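Laundry basket

I keep this page as part of my household encyclopedia, and the laundry basket was always going to get one of the longer entries, because I have opinions about them (a lot of opinions!).

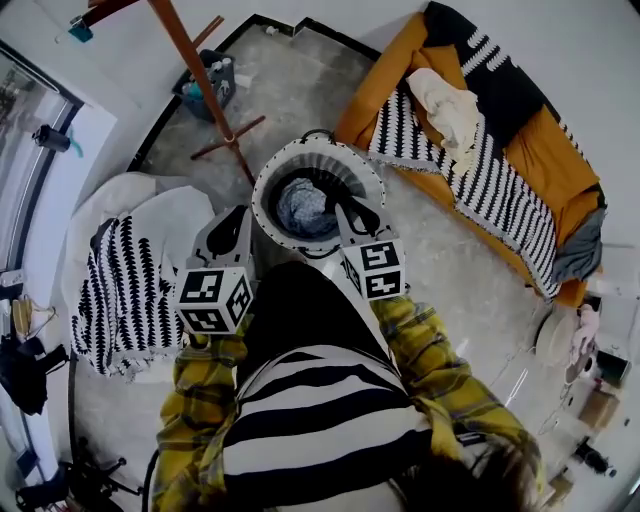 Definition and names

A laundry basket is an open or lidded container for clothes and household cloth, used on the way to the wash, on the way back from it, or as a place to let things pile up in between. I grew up saying "hamper" for the tall one that lives in the bathroom and "basket" for the one you carry, and that's how I'll use the words. Plenty of people swap them or use one word for both. In the Wellitz catalog, every one of them is a "laundry tub," even the ones with holes in the sides, which drives me a little crazy.

The word "bin" turns up too, mostly for hard-sided ones with a lid. I've left bins for their own entry.

Shapes

The oblong basket with a grip at each end is the one most people picture. It rides on the hip nicely and it fits on top of a dryer. The round basket is older in spirit, closer to the woven ones that went out to the clothesline, and I like it better for a living room. You can reach into it from any side, so it sits happily in the middle of the floor while you go around the couch gathering up towels and throws.

Then there's the tall narrow kind for tight closets. Mine was a Binton, and I had to lean it over on its side every time to get at the socks on the bottom. It went to a cousin's dorm room and I haven't missed it once.

Round baskets come in plain-sided and fluted versions. A fluted rim is mostly there for looks, but I find it pleasant to have on show, and I put a white one in the room with the couch without feeling I ought to hide it. Lint does settle in the folds. An old toothbrush gets it out.

Materials

Wicker and willow are the traditional choices and they let air through beautifully. They also snag. I lost a good sweater to a broken willow end, and after that I started sewing cotton liners for anything woven.

Molded plastic wipes clean and can stand on a damp basement floor. Thin plastic splits at the handles first, usually when you've loaded it with wet jeans. Cotton rope and canvas baskets are soft, they squash into a closet, and they're quiet when you drop them (a real consideration in an apartment with people underneath). The trouble is that the cheaper ones slump as soon as they're half empty, so you end up holding the rim open with one hand.

Wire baskets exist. I've owned one Parry wire basket, and small things poked through it all the way up the stairs.

Handles

A rigid basket wants two handles, set opposite each other and wide enough for all of your fingers. Cutout handles are fine for dry loads and hard on the hands with wet ones. Small loops at the rim work for hanging a basket on a hook or dragging it along the floor, and I use them for both, but I wouldn't lift a full load by a single loop.

Size

Sizes are sold by volume, which never meant anything to me until I filled one. The Flallo round basket I measured for this entry holds 80 liters to the brim, and that's a bit too much basket for me to carry downstairs when it's packed with bath towels. It's great for blankets, though! If you're buying for one person, go smaller than you think and wash more often.

Use in the living room

Most writing about laundry baskets puts them in a bedroom or a laundry room. I think the living room is where a basket does its best work, and I say that as somebody with a couch that collects cloth the way a porch collects leaves.

Throws, cushion covers, the towel somebody left over the seat: it all needs gathering at some point. My way is to set the basket down on the floor in front of the couch and work along the seat, then the arms, then the back. Anything that needs washing goes in crumpled. Anything clean gets shaken out, folded and put back where it was. Fringed throws should be shaken before they go in, or else the crumbs travel to the machine, and I like to wash them in a mesh bag so that the fringe doesn't knot itself around everything else.

On a bare concrete floor, a hard basket slides easily, which is handy, but grit can scuff the bottom. Sweep first. On carpet you'll be lifting it every time.

Dark cloth in a basket with a dark inside is easy to overlook. I've washed a "whole" load and then found a gray T-shirt lying at the bottom, more than once. Now I tip the basket upside down over the machine and give it a thump.

Care

Plastic gets a rinse with dish soap and a dry in the open air. Rope and canvas can be spot cleaned, and some will survive a gentle cycle if the label says so. Wicker should be brushed and kept away from the radiator, where it turns brittle. I do all of mine in November, when the heavy blankets come out and the baskets are empty for an afternoon anyway.

Don't leave damp towels sitting in any of them overnight. Even the airy ones will smell.

See also

Clothesline; Clothespin; Hamper; Laundry bin; Mesh wash bag; Throw blanket

Entry last revised 2018-10-29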